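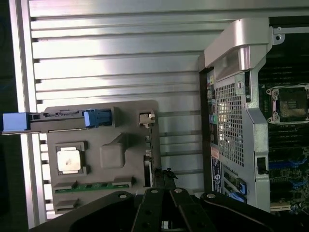 Workbench this morning. The ribbed metal part, the gray panel with the blue lever, and on the right the green motherboard with the empty socket.

1/ I promised some of you a thread about the old computer parts on my bench. I am slow with promises, but the tea is ready and I have 22 minutes before the bread must come out of the oven. So, let us start.

2/ First, where it comes from. A small office in Nurkitz closed in January and gave away its computers and the boxes of parts that stood behind them. I took two boxes. The bus driver was not happy with me. I said sorry to him more than once.

3/ I am not a professional. I repair things at home in the evenings, and I learned most of it from other people's threads like this one. If I use a wrong word for some part, please correct me. My English for small metal things is still growing.

4/ My rule for a new box: everything goes on the table before I open one single screw. I look at it for a whole evening. My family thinks this is laziness. For me it is the best part of the work.

5/ The thing I like most in the photo is the lever. It is long, blue and gray, and it goes across the top of the gray panel. I have a weakness for colored handles. In a machine where almost everything is gray or silver, a bit of blue is very friendly to the eye.

6/ In the gray panel there is also a square metal chip sitting in its own dark square recess. It has a small dark smudge near the middle. I have not tried to clean it yet. I want to read more first, and I ask you to please not send me the advice with the pencil eraser again!

7/ Now the motherboard. You see the socket for the processor is empty, with the silver frame and its screws around it. An empty socket is the thing I worry about the most on a bench. You drop one little screw in the wrong place and your evening is finished.

8/ So, a habit I recommend: if you have a socket cover, put it on whenever you are not working at that spot. If you do not have one, a clean piece of stiff plastic laid over the socket is better than nothing. I am writing this also as a reminder to myself.

9/ Somebody asked me last time how I store the screws. I use the Lota trays, the cheap ones with the small lids. One tray for one machine. I write on the lid with a pencil, because the marker goes through my fingers to everything else in the house.

10/ I had before a magnetic dish from Amano. It is a good dish, but I was putting all screws into it together, and then I was sitting there at night comparing the lengths. The dish is not guilty. I am guilty.

11/ About dust. Those small square holes in the metal frame are the kind of place where it loves to live. I use a soft brush first and only then the air. If you start with the air, the dust just moves to your curtains. Ask me how I know.

12/ For labels and stickers my opinion is simple: leave them. On this frame there is a small orange one and a blue and white one with a round logo. Many people peel everything to make it look clean. But a label can be the only thing that tells the next person what they are holding.

13/ I make a note for every part in a school notebook. Date, from where, what I did, what I did not dare to do. The last column is the longest. The part number 653 in my notebook is a fan that I bought twice by mistake.

14/ Question from the replies: "Is it worth it to keep such old parts?" For money, I think mostly no. I sold 3 things last year on Gimus, and after the postage I could buy one nice lunch. I do it for the pleasure and for the learning.

15/ Another question: "What do you do with what cannot be repaired?" It goes to the electronics collection point behind the market. Please do not put boards in the normal trash. If you do not know where your collection point is, call your town office. Mine answered very kindly.

16/ And one more, about gloves. I do not use them for boards, but I touch the metal of a grounded case before I touch anything else, and I hold the board only by the edges. For cut metal I do put gloves on. Some edges are sharper than a kitchen knife, and I have the small scar to prove it.

17/ The plan for this evening: brush the ribbed metal part, because the dust between such slats is very hard to see when the lamp shines on them. Then the frame. The board I leave for another day, when I am not tired.

18/ A thing I would like to ask you. How do you clean between long narrow slats? I tried a paintbrush, a toothbrush and a make-up brush (new, I bought it for this). The make-up brush was the best, but it loses its hair. If you know a better one, please write it below.

19/ Also, if anybody has a good way to keep cables from making a nest on the table, I am listening. I tie them with strips of old cloth, and the next morning they are a nest again, only with cloth inside.

20/ The oven is calling me. Thank you for reading until here. I will answer the replies after dinner, and I will write again when the frame is clean.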